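Keeping the Door Open: a conversation with Noreen Ó Dálaigh

By Njoroge Rweyemamu

When I arrived at the parish hall in Torna, Noreen Ó Dálaigh was on the telephone with a bus company, and she waved me to a chair with her pencil. The call was long. A group of pilgrims wanted to come in spring, they were 58 persons, and the bus had fewer seats than this. "They will say two buses and I will say one bus and a car," she told me when she had finished. "We have this talk every year."

She has coordinated the Lightfoot Fellowship since its second winter. The fellowship joins three congregations, one Catholic, one Methodist and one Church of Ireland, which share a programme of prayer, visiting and help for families who are new in the town. I came to know it as a guest, when I moved here from Mwanza and was looking for a choir. Until this interview I had never asked how it began.

"It began with a funeral," she said. "A man died who had belonged to all three churches at different times of his life, and each minister thought that another one was doing the service. So in the end they did it together, and people liked it. After the tea somebody asked why we only do this when a person is dead."

The first years were modest. There was a monthly evening of prayer, and the place changed each month, so that some members went faithfully to the wrong church. Noreen was then working in the county library and had no wish to run anything. She made the timetable, she says, only because the old one had a mistake in it, and after that every question came to her.

I asked her if the differences of doctrine had been a difficulty. She thought for some time before answering.

"Communion is the difficulty, and it stays the difficulty. We do not pretend. When we are in my church, the others come forward for a blessing, or they stay in the pew, as they wish. I know a woman who finds this painful every time, and she tells me so, and she still comes. I have no answer for her. I would prefer that she tells me."

The largest work at present is Hodia, the welcome project, which takes its name from a word that one of the first families used at the door when they visited. It offers English conversation, help with forms, and a visitor for each household who wants one. Last year the project made 226 home visits. Noreen knows the number because she had to write it in a grant application, and she is not fond of it.

"A visit can be five minutes with a letter from the school, or it can be the whole afternoon and somebody is crying. On the paper it is the same visit. But the people who give the money need a number, and I understand that."

The grant came from the Tikell Trust and was for 1,000 euro. It pays for the room heating, the printed booklets and the bus fares of the visitors. All other costs are met by collections in the three churches, and in December there is a carol service where the collection goes only to Hodia. I sang in the last one, in the second row of the basses, and we were not always together in the third verse. Noreen remembered this also.

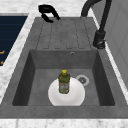
She speaks with more pleasure about the Scripture group, which meets in the mornings and has no leader. The members read one chapter aloud and then they are silent for ten minutes. "The silence was very hard for me," she said. "I would be thinking of the bus. Now it is the part that I would keep if you took away the rest."

They are reading Ruth at the moment, slowly, for the second time. It was asked for by a member from Eritrea who wished to hear it again in English, after she had studied it at home in Tigrinya. Noreen says that the conversation about leaving one's country was quite different this time, and that she herself spoke less.

Will she continue? She has said twice that she would stop, and twice she has not stopped. There is now a younger person from the Methodist congregation who makes the timetable with her, and who has moved it to a shared calendar. Noreen prints it out and writes on it.

"I would like to be a person who only comes and sits down," she said. "Maybe next year. First we have the week of prayer, and the rector wants a different order of hymns."

Then the telephone rang again, and it was the bus company.

The joint service for the week of prayer will be held in the Methodist church this time. All are welcome, and anyone who wishes to read or to sing may leave their name with Noreen at the hall.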